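Wynne 白色工作台

首页 > 工作间家具 > 台桌 > Wynne

整理、打包、做点小木工，都在一张桌子上

我们卖台桌有些年头了，经常有朋友写信来问：家里或者小工作间里，到底该摆一张什么样的桌子？信写得都很客气，也都很长（我们喜欢长信，真的），有的连窗户朝哪边开都画了出来。读得多了就会发现，大家要做的事情其实很像：拆箱子、装箱子、把木板比来比去、给一堆零碎东西找个地方待着。Wynne 就是照着这些信慢慢改出来的一张桌子，白色的大台面，平平整整，四周没有高出来的边条，东西可以一直推到桌沿，顺手就接过来了。

最早的一版是 Bence Vörös 画的，那时候台面是灰的，桌角是直的。灰色耐看，可是找小螺丝的时候真叫人头疼，掉下去一颗，弯着腰摸半天。后来换成白色，大家都说亮堂了许多，连冬天下午都觉得屋里多开了一盏灯似的。直角也改掉了，换成缓缓收过去的圆角，抱着箱子从旁边转身，衣服不会被挂住，胯骨也少挨几下。

白色台面，深浅都看得清

浅色的桌面有个好处，用上几天就能体会到：木块、纸箱、胶带头、铅笔，放上去是什么就是什么，一眼就认得出来。光线落在上面是柔柔的一层，看久了眼睛也舒服。常有人担心白色不好打理，我们自己的打包间里就摆着同款，每天收工前拿微湿的软布抹一遍，再拿干布带一下，顺着一个方向擦，两三分钟的事。胶带留下的黏印可以用一点点中性清洁剂，别用钢丝球，也别用带颗粒的去污粉，面层一旦磨毛了，以后就容易藏灰。

桌面上放纸箱，我们的习惯是先垫一块木板。箱子底下多少会带些沙粒和订书钉，拖来拖去难免留下划痕，垫块板子就省心多了。板子随便找一块平的就行，有木纹的、旧一点的都好看，用完了靠在桌子后沿一竖，也不占地方。
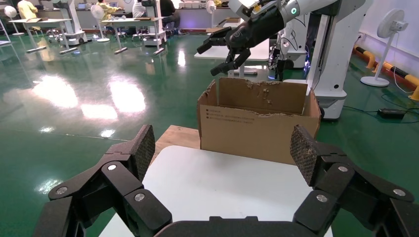

台面上可以直接用美工刀裁纸箱吗？

请在纸箱下面垫一块切割垫或者木板再裁。美工刀直接划在白色面层上会留下刀痕，这类刀痕擦不掉，也不在保修范围之内。

说到纸箱，我们多啰嗦几句。很多人收到货就把箱子扔了，其实旧箱子很能派上用场，边缘撕破了、盖子没有了都不要紧，敞着口放在桌上当收纳，装边角料、装气泡膜、装那些“先放一放再说”的东西，都很合适。Uriel Domínguez 在我们这儿管打包，他那一角永远有一只敞口的旧箱子，里面塞的全是裁下来的纸条，寄小件的时候抓一把垫进去，比买填充物便宜得多。箱子上印的字朝外放，过几天还能想起来当初是装什么的。

如果你打算在桌上固定做打包，我们建议把桌子的一头空出来，专门放正在装的那一箱；待装的东西放在另一头，中间留一块谁也不许占的地方，用来封胶带、贴面单。这个安排听着平常，用惯了就离不开。左撇子的朋友把两头对调一下就行，桌子本身是左右对称的，哪边都能当前面。

做小木工的时候

Wynne 算不上木工台，这一点我们想先讲明白，免得你买回去失望。它没有台钳，也没有挡头孔，抡锤子、凿榫眼这样的活儿请交给专门的台子。不过打磨一块小料、给木块画线、比一比两块板子的颜色、涂完木蜡油晾着，都做得很顺手。台面平，木块放上去稳稳当当，底面是不是翘了，蹲下来对着光看一看就清楚。

用旧的木块别急着丢。表面有些磕碰，有些发白的印子，都不耽误用：压图纸、垫高箱子、当个临时的靠山，样样都行。我们的展示间里就有这么一套“不卖的木头”，客人来了总爱拿起来掂一掂，有人还专门问过价钱。
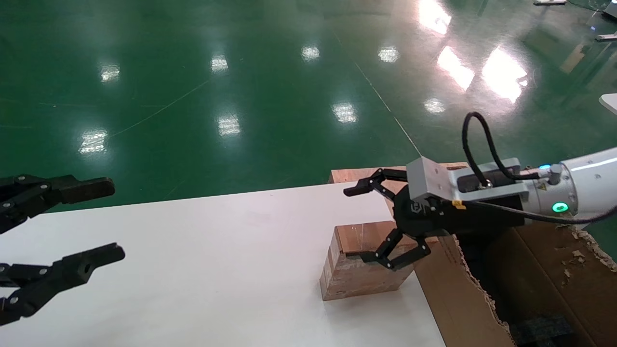
木板的存放也是信里常问到的。薄一点的板子，平放最不容易变形，可是平放又太占桌面，所以大多数人还是竖着放。竖着放的时候让它靠稳，底边不要悬空，隔一阵子把板子翻个面，两面吹到的风差不多，翘的机会就小些。地面要是潮，底下垫两根木条。Arwel Sayce 在我们网站的留言区写过一段很长的经验，从胶合板讲到他家后院的雨棚，有空的话值得读一读，我们每次读都能学到一点新东西。

另外，湿的刷子、没盖紧的漆罐，请不要直接搁在台面上过夜。找个托盘，或者拆一块纸箱板垫着，第二天早上你会感谢自己的。热的东西也一样，热熔胶枪用完放在支架上，烧水壶请另找地方。

圆角和边沿

改圆角这件事，当初在店里争了好久。有人觉得直角利落，贴墙放的时候不留空；也有人家里有小孩，坚持要圆的，而且要很圆。最后定下来的弧度比较温和，远看还是一张方方正正的桌子，走近了用手一摸，才觉出那点软和劲儿。边沿也顺过一遍，手臂搭在上面写字、贴标签，搭一下午不硌。

两张 Wynne 可以并着用。长边对长边拼起来就是一张大方桌，四个人围着整理东西正好；短边相接就是一条长案，适合一道一道往下传着装箱。拼桌用的连接片是另外卖的，型号叫 Derko，金属片加螺丝，装上以后两张桌面齐平，拆下来也不留明显的痕迹。要是你只是偶尔拼一拼，不装也行，两张桌子推紧了，各自的调节脚旋到同样高度就好。 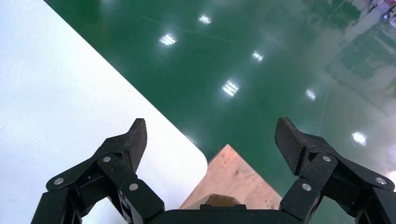
台面圆角与一块浅色胶合板

规格

名称：Wynne 白色工作台
台面颜色：白色
台面厚度：22 毫米
桌角：圆角
净重：41 公斤
桌脚：可调节高度的脚垫，四只
包装：一箱，含安装用螺丝和内六角扳手
可选配件：Derko 连接片；Nerix 桌下挂架
保修：12 个月

Nerix 桌下挂架是今年加进来的，装在台面底下，用来挂胶带卷、剪刀、卷尺这些老是找不见的东西。安装孔已经预留，不需要自己打孔。如果你原来的桌子是更早的版本，孔位可能对不上，下单前请把桌子底面的标签内容发给我们，我们帮你查一查再决定，别着急买。

送货和安装

桌子是拆开平装寄出的，一个箱子，分量不轻，请两个人一起抬。开箱的时候把箱子平放在地上，从有胶带的一面打开，先把小件包取出来放好，再把台面抽出来。台面请正面朝下放在毯子或者摊开的纸箱上，桌腿对准孔位，所有螺丝先用手带上几圈，等四条腿都站直了再逐个拧紧。然后两个人扶着翻过来，推到位，最后调脚垫。第一次装的人通常会在脚垫上多花点工夫，老房子的地面更是如此，慢慢来，放一杯水在桌上看看水面平不平，这个土办法一直很管用。

用了一阵之后，建议把螺丝再紧一遍。桌子经常挪动的话，勤快一点就更好。挪桌子请抬，不要拖，刷了漆的亮面地坪尤其如此，地坪上的拖痕比桌面上的划痕还难处理。

放在哪儿好

这个问题没有标准答案，我们只讲讲见过的摆法。贴墙放最省地方，适合一个人用；摆在屋子中间，四面都能站人，适合几个人一起整理。Bheki Gumede 家是把它放在窗边的，白天完全不用开灯，他写信说孩子们后来把桌子占了做手工，他自己反倒去厨房干活了。Caradog Nicholas 买了两张，一张在楼下打包，一张在阁楼堆木料，说到现在还没想好第三张放哪儿（我们当然很愿意帮他想）。

太阳直晒的位置也能放，只是任何白色的东西晒久了颜色都会有些变化，如果桌上长期压着一只箱子，挪开的时候可能看得出一块颜色不同的地方。隔些日子把东西换换位置，或者拉一层薄窗帘，就会好很多。

退换

收到货之后 30 天之内，觉得大小不合适、颜色和屋里不搭，都可以联系我们退换，桌子请保持干净，配件齐全，原包装还在的话麻烦留着。箱子破了也没关系，我们会另寄一只过来。运输中磕坏了角或者划伤了台面，请在签收后尽快拍照发来，拍一张整体的，再拍一张近的，写上订单号就行，别的手续都由我们来办。

保修针对的是正常使用中出现的问题，例如桌腿松动紧不住、脚垫断裂、面层起边。刀痕、烫痕、溶剂留下的印子不在其中。零件都可以单独买，哪怕过了保修期，哪怕只差一颗螺丝，写信来就好，小零件我们一般随信寄出，只收邮费。

想先看看实物的朋友，欢迎来 Mungate 展示间坐坐。样品桌一直摆在里面，可以摸，可以靠，也可以把自己要打包的箱子搬来试一试高度合不合适。来之前打个招呼，我们好把桌面收拾出来给你用。

页面更新：2022-05-29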